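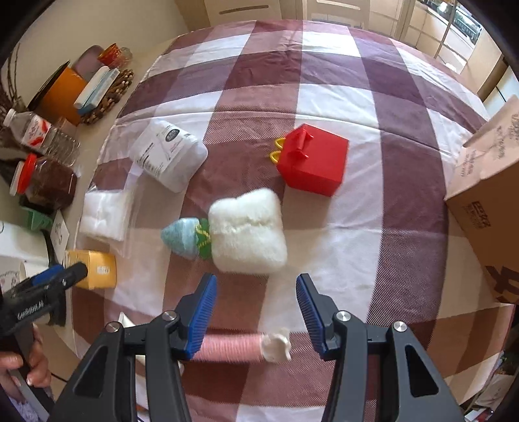

Bedding Inspector, Temstead Finishing Unit

Sallum Home Textiles is hiring two full-time inspectors for the day shift at its Temstead unit. The post reports to the quality supervisor and is based on the ground floor, next to the cutting room.

Duties
Check duvet covers, pillowcases and cushion covers against the order sheet before packing.
Measure finished pieces and record any outside tolerance.
Inspect seams for skipped stitches, puckering and open ends.
Match checks and stripes at the side seams.
Enter faults in the Kirnel stock system by lot number and fault code.
Return rejected pieces to the sewing line with a completed repair tag.

Requirements
Two years of work in sewing, cutting or textile inspection.
Normal color vision, with or without glasses. A color test is given at interview.
Able to stand for most of a shift and lift folded stock onto shelving.
Basic keyboard skills. Training on Kirnel is provided.

Terms
Pay is $1,159 per week before tax, with a one-time payment of $400 after the trial period. Safety shoes are supplied. Parking is free in the Sequeira Street lot.

How to apply
Send a resume and a short cover letter to the Temstead office, marked "Inspection." Applications close Mon 6 August. Applicants selected for interview will be asked to grade a set of sample pieces.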